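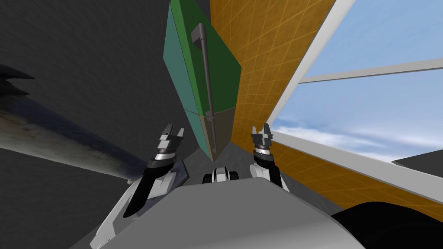
T. Gallardo

Progress report, Aramberg reading rooms, period ending October

The grant paid for evening hours at 2 branch libraries, and both have kept them. Whether the hours do what the application said they would is another matter. Loans after 6 p.m. reached 800 for the period. I would be careful with that number. Many of those borrowers used to come in the afternoon, and daytime loans fell at both branches.

The homework club has 43 names on its list. A name on a list is not a child at a table, and the sign-in sheets from the Dereo branch are too patchy to show who came back. I have asked for weekly sheets from now on.

We spent 50 percent of the book budget. The supplier says the rest of the order will ship next month, as it said last month.

The survey was mostly filled in by people already at the desk, who like the library. I don't think it should be quoted in the renewal.

My request is to keep the evening hours through spring, drop the Sunday session at Dereo, and hold off on any talk of a third branch until we have loan figures by hour.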